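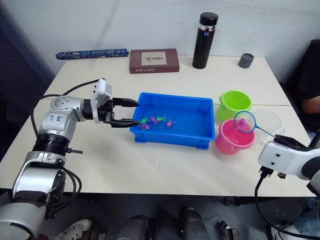
Drift. That's the word I wrote at the top of the last page and underlined, and I still don't believe the explanation I was given for it. Lahcen says toy fish in a shallow tray go wherever the last ripple sent them, end of story. Fine, but then why do I keep finding them bunched up in the left half, with the right half of the blue tray doing nothing? Pink one up in the net over the bucket, the rest still crowded together at the other end. If it were only ripples I'd expect a mess, with some at each end. My money is on the table being out of level. Lahcen's money is on me imagining it.

September 25, 2002. Water table, fishing set, second go.

What we're supposed to be finding out, for anyone reading this who isn't me: whether the fishing set is worth putting in the Letari box as it stands, or whether it wants a deeper tray, a different net, or the bin. Naima would like an answer before December. I'd like one too, but I'm not going to write "works well" because somebody has a catalogue page to fill.

Water: started with 200 ml in the tray, which hardly covered the floor. Smaller fish dragged. Put in another 100 and they came free. Amr had said the first amount would do because the sample sheet from Tawfik says so. The sample sheet also says the set is "mess free", so I'm not leaning on it much. Someone has poured it out on a carpet and liked what they saw, or they've never poured it out at all.

Still a very thin layer even with the extra. You can get a net under a fish in it, but only by sliding the hoop along the bottom and letting the fish ride up over the rim. Come straight down from above and you just push the fish away from you. Hajar thinks children will work this out in a minute. Maybe. Adults in this building took longer than that, and one of them (Amr) tipped the net over sideways and called it a catch.

Net notes:

- Hoop is stiff enough. I tried to bend it, it sprang back.
- Mesh holds one fish nicely. Two and the second one sits on top of the first and falls off on the way to the bucket.
- Handle is thin. Fine for my hand for ten minutes, then annoying. I don't accept "it's sized for children" as an answer, children have to grip it too.
- Drips. Of course it drips, it's a net. But the drips land between tray and bucket every single time, and that strip of table is where people put their sleeves.

Moved the pink bucket closer to the tray after the first lot of drips. Better. Moved it closer again so it touched and then kept knocking it. Put it back where it was. Lost half an hour to this.

Some water in the pink bucket helps. Fadwa wanted the bucket dry so you'd hear the fish land, and I can see the appeal, but dropped into a dry bucket they bounce, and one bounced out. Two cups later no bouncing. She isn't convinced and wrote her own note on the back of the sheet, which I've stapled in.

Level check, because it was bothering me: borrowed the long level from next door and laid it on the table. Bubble sits a hair off centre. Lahcen looked and said it was in the middle. Hajar looked and said it depended where you stood. So that's settled nothing. I want to turn the tray end for end and run the whole thing again, and if they bunch up on the other side I'll apologise to the table.

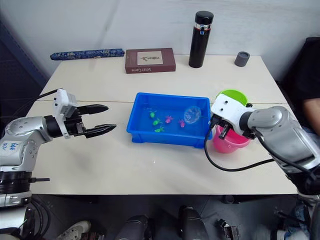

**Trumura – Play Things Workshop, Water & Sand Table**

Colours next, as that was Hajar's idea and she's been patient. She wants the greens kept for last, on the theory that they show up best against the blue and so make an easy finish. I don't see it. Pinks and purples look just as plain to me on that tray. The three greens were huddled in the left half again when we got to this bit, all very cosy, which proves nothing about colour and does a fair amount for my table theory.

Also the clear ball. It isn't in the Letari list. Fadwa put it forward as a "difficult one" for older children, and I'll grant it's difficult, mainly because you can't see the thing. It's a clear ball in clear water on a shiny tray. Rolls off the hoop if you breathe on it. Good fun for about three tries and then people start using their fingers. If it stays it should be coloured. My vote is that it goes.

The clear bowl has the same fault. White table, see-through bowl, I have knocked it twice. Either we put something in it or we give it a coloured rim.

Timing. Fadwa ran the clock, clearing the tray with the net and no fingers:

| Run | Who | Seconds | Remarks |
|---|---|---|---|
| 1 | Hajar | 92 | dropped one, picked it up with net |
| 2 | Lahcen | 80 | claims he could do better |
| 3 | Amr | – | used fingers, struck out |

I wouldn't hang anything on these. Hajar went first and Lahcen got to watch her. He says this made no difference. Then why was he standing so close?

Bit about the tray itself, before I forget. The thick rim is good, you can lift it with water in and it doesn't sag. Carrying it to the sink is another matter: water is shallow so it runs to one end the moment you tilt, and there's nothing to stop it. Lurnance quoted us for a version with a spout in one corner. Over twice the price of the plain one. Would a spout fix it? I'd want to pour from one before I signed for it, and they haven't sent one.

Still to do:

- turn the tray round and repeat (me)
- find a net with a fatter handle, any colour (Amr)
- ask Lurnance again for a loan of the spout tray
- towel. We need to stop using the roll of blue paper for this
- Hajar to try her colour order with somebody under eight, not with us

Naima came by at the end and asked whether it was a yes. I said it was a tray with fish in it. She wrote something down, I don't know what.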